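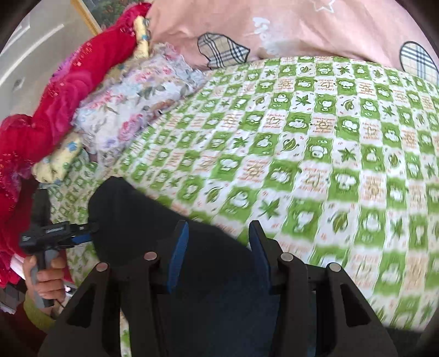 Student project: fold a blanket with two hand-held grippers, how many demonstrations do we need?

Posted in School and College Robotics by Harpreet Bélanger, November 14, 2025

I help run a sixth form robotics club. Our project this year is bed making. The pupils hold one gripper in each hand, each with its own camera, and do the job by hand while the cameras record. Later the recordings go into training for a pair of arms the college has on loan until June.

We have 51 recordings so far, all on the same bed with a green and white checked quilt, a pink pillow and a few loose blankets. The task is to pick up the quilt by its near edge, pull it straight and then move the loose things to one side. Two problems.

First, when we play the recordings back, the quilt goes blurry whenever the person swings a hand. It is worse towards the corners of the picture. Does that spoil them for training?

Second, the students have different ideas about how to do it. One group clears the blankets first and the other straightens the quilt first. Should I make them all do it the same way? We have 2 pairs of grippers and six students, and only one lunch hour to record in. The software is Brunden, if that makes a difference.

Minttu Pelkonen

Blur first. A little during the swing doesn't matter much, as the hand is only travelling. What you want sharp is the moment the jaws close on the cloth. Go through your recordings and look only at those moments. If you can see the edge of the fabric between the two fingers, keep it. If you can't, bin it. When we did this with towels we threw out 27 and the result got better.

Ask them to slow down for the last hand's width before the grip and to wait a second after closing. More light helps too, so put the big lamp on even in daytime.

On the order, yes, pick one. With as few recordings as you have, two methods will get mixed together and the arms will stop halfway between them. I would clear the blankets first, then the quilt. Write the steps on a card and stick it on the wall by the bed.

Move the loose things between takes. If the pink pillow is always in the same place, the model will learn the place and ignore the pillow. Swap the quilt for a plain one in some of them as well.

51 is a start. We got something that worked most of the time at a bit under three times that, for a simpler job.

Stankevičius_lab

You need 4,000 at least. Anything less is a waste of time.

Harpreet Bélanger

Thank you Minttu. Went through them this afternoon and 19 have to go, mostly from the first session. We have settled on blankets first and the card is up. I'll ask at home for a plain quilt.

4,000 is not going to happen in a lunch hour.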